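# The Trolwood room, before we fill it

We got the keys to the room in Trolwood in January.
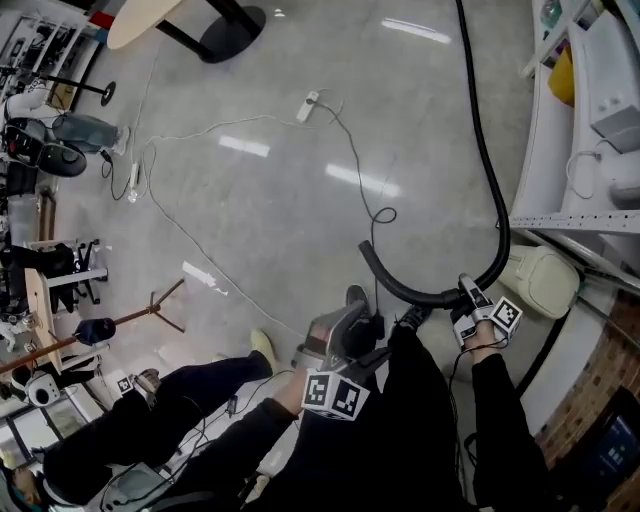

The room was offered to us by Gearóid Dolan, who has his own workshop upstairs. The rent is 500 per month with heating, and we can stay until the end of April for sure. After that we must talk with him again.

My favorite thing is the floor. It is gray polished concrete, so glossy that the ceiling lights make long bright patches on it. Kobina Amoah is afraid that it will be cold for sitting, and he wants to bring carpets from Denduvdale. I would like to keep at least one part without carpet.

The round table with the light beige top and the black foot can stay where it is, I think. It is a good place for tea. The white shelves are also useful, but please do not put your things there before we agree who has which shelf.

About the cables: there are two white power strips on the floor, and thin white and gray cables go across it. Vratislav Halás will fix them along the wall before the first open evening. Until then, please lift your feet, and do not pull the long black hose over them.

If you have a lamp or chairs at home which you do not need, write to Alžběta Michalík. She keeps the list. We have promised three chairs from Vávra already, but the delivery is not confirmed.

Last changed on Saturday, January 20, 2024.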